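Medve Trail Shelters and Walker Hostels: Progress Report to the Desteck Fund
Print | E-mail
October 23, 2019

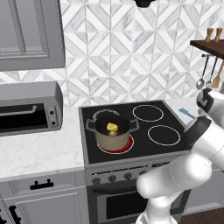 Judit Bodnár asked, on reading the draft, whether the Mundside hostel could still open to walkers in December if the septic inspection slips again. It can, at reduced capacity. The old tank is licensed for 12 guests a night and that licence runs to the end of the season. The full 30-bed figure in the original application depends on the new tank.

1. Route

The route between Mundside and Maltthorpe is now waymarked in both directions. Posts are treated pine, set 600 mm deep, with the distance to the next water point routed into the face. Six posts on the river flat were set in concrete after the ground proved too soft for tamped gravel. The detour around the quarry adds 300 metres and will stay in place until the landowner signs the revised access agreement. Tetteh Adjei has the agreement and expects comments back from the solicitor before the next report.

2. Hostel at Mundside

Rewiring is complete and certified. The bunk room has been painted and the drying room has a new extractor fan on a timer. Lockers are installed but the keys supplied do not match the numbering, and the supplier has agreed to replace the barrels. Kitchen rules for guests have been rewritten in plain language and translated into Hungarian and German.

Hot water remains the weak point. The present cylinder recovers too slowly when a group arrives together. A larger cylinder was quoted and is above the budget line. We propose to cover the difference from the signage underspend, subject to your approval (see section 5).

3. Bookings and use

The trial season recorded 574 bed nights across both hostels. Most guests stayed one night and walked on. Average length of stay at Maltthorpe was longer than forecast, mainly due to walkers waiting for the bus, which was cut back to one service a day in the middle of the season. Parcel holding was added at the request of overseas walkers who post gear ahead. It takes little staff time, but the storage cupboard is full and we have stopped accepting parcels over 10 kg.

The booking calendar double-booked beds on two occasions. Edit Halász traced the fault to the time zone setting and corrected it. Affected guests were rehoused at the pub and refunded.

4. Variations from plan

The footbridge handrail was changed from timber to galvanized steel on the engineer's advice. Cost neutral.

The printed map is late. Emese Orbán is redrawing the contours on sheet two, which were taken from an out-of-date survey.

Warden training was held as one session in place of two.

5. Decisions requested

(a) Approval to move the signage underspend to the hot water cylinder.
(b) Agreement to report bed nights by hostel in future, with the combined total kept as a footnote.
(c) Confirmation that the second instalment can be released before the septic certificate is issued.

Receipts and the wiring certificate have been sent separately by Boglárka Jakab.

Print | E-mail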